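Sorting cell: arm drifts off the pick point after a restart

Last updated: July

skuvar_bench
We have one arm on a table sorting returned items into three bins, GENERAL, RECYCLE and RETURNS. Before anybody builds the second table I keep a simulated copy of the cell and test changes there first. In the simulation every pick lands. On the real table the gripper comes down a little to one side of where it should, always the same side, and only after the controller has been shut down overnight. By lunch I have usually nudged the offset by hand and it behaves until the next shutdown.

Things I have done so far: tightened the base bolts, changed the finger pads, re-taught the home position twice. The program is the same file in both places. Cycle count on the controller is 2,475 since the last service.

Raluca Chiriac
When you say you re-taught home, did you re-teach the work frame too? Those are separate on most controllers. If home moved and the frame didn't, every point in the frame is now off by whatever you changed.

skuvar_bench
Home only. The frame was taught by the person who had the cell before me and I have left it alone. But that would be wrong all day long, and mine is only wrong in the morning until I put the offset in.

Raluca Chiriac
It could be wrong all day and your offset is hiding it. Does the offset survive a power cycle? On ours it's held in memory and goes back to zero at shutdown unless you save it to the program.

skuvar_bench
I didn't know that. I'll look tonight.

In the meantime, the simulated layout is below in case someone sees a problem with how it is arranged. Arm on its black base at the far end, mat across the middle, bins side by side on the right half of the mat, flat item on the left.

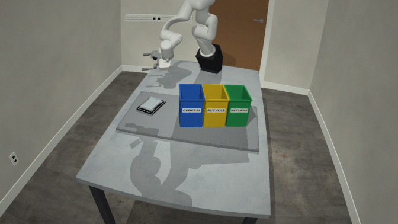
Babak Kazemi says he would move the bins before doing anything else. With the bins that close together, a small error at the gripper puts an item on a rim, and you end up chasing the arm's accuracy when a gap between bins would fix most of it. He had the same trouble on a packing table at Purnel and spread the bins out, and the dropped items stopped.

Sepehr Talebi
I don't agree with that. Spreading the bins covers up a fault on the place side. The complaint is about the pick. If it misses the item by a finger's width, it doesn't matter where the bins are.

Babak Kazemi
Fair on the pick. I would still want the gap. You will knock a bin sooner or later, and when they touch each other, one knock moves all of them.

Sepehr Talebi
Then fix them to the mat. Two strips of hook tape under each one. And fix the mat to the table while you're at it. In a simulation the mat never moves. On a real table somebody leans on it, or wipes it down at the end of the shift and it creeps. That would also give you an error that shows up in the morning.

skuvar_bench
The mat on the real table isn't fixed. It does get wiped down in the evening. I'd say that is a candidate.

Soo-ah Yeon
Check it before you change anything else. What I do:

1. Jog the arm to a known point with a pointer in the gripper, slow speed, guard closed where you have one.
2. Mark that point on the table, not on the mat.
3. Mark two corners of the mat on the table with thin tape.
4. Shut down as normal, let the cleaning happen as normal.
5. In the morning, before entering any offset, look at the corner marks, then jog back to the point.

If the mat is off its marks and the pointer is on its mark, it's the mat. If the mat is fine and the pointer is off, it's the arm or the saved values. If both are off, do them one at a time.

Manouchehr Rashti
Good list. I would add a warm-up before step 5. A cold arm doesn't repeat like a warm one. We run ours for 17 minutes at 65 percent speed through an empty routine before the first job.

Soo-ah Yeon
For a large arm, yes. On a small tabletop arm I have never measured a difference big enough to see by eye, and he can see this one. I'd also rather he jogged it cold once. The fault shows up cold, so look for it cold.

Manouchehr Rashti
Then do it both ways and write down both. It costs one morning.

skuvar_bench
Did Soo-ah's test, cold and then warm.

Mat: off its marks at both corners, toward the door side. You could see it without a ruler.
Pointer: on the mark cold. On the mark warm. I couldn't tell the two apart.
Offset: Raluca was right, it goes to zero at power off. I had been typing in nearly the same number each morning.

So the arm is fine and I have been moving it to suit the mat. The tape is down under the mat now, and I re-taught the frame with three points on the table top. Offset is at zero and I took the field off the operator screen.

Raluca Chiriac
Save a copy of the frame values somewhere outside the controller. Paper is fine.

Babak Kazemi
And the bins?

skuvar_bench
Taped down, still touching. I tried a gap in the simulation and the far bin ended up too near the edge of the mat for my liking. If one gets knocked I'll come back and say so.

Sepehr Talebi
When is your next service due? If you are at 2,475 I'd look at the finger screws anyway.

skuvar_bench
3,000. The Gulliteo sheet that came with the cell says grease and screws at that count. I'll do the screws this week and leave the grease until it's due.

Manouchehr Rashti
Put a drop of removable threadlocker on them. Ours worked loose twice before we did that.

Soo-ah Yeon
Check the sheet first, though. The Hrnčiar gripper we have says no threadlocker on the finger screws, as they go into plastic. Yours may be metal.

skuvar_bench
Will check. Corner marks are staying on the table, and whoever opens up looks at them before starting the arm. I wrote it on the startup card above the step for emptying the bins.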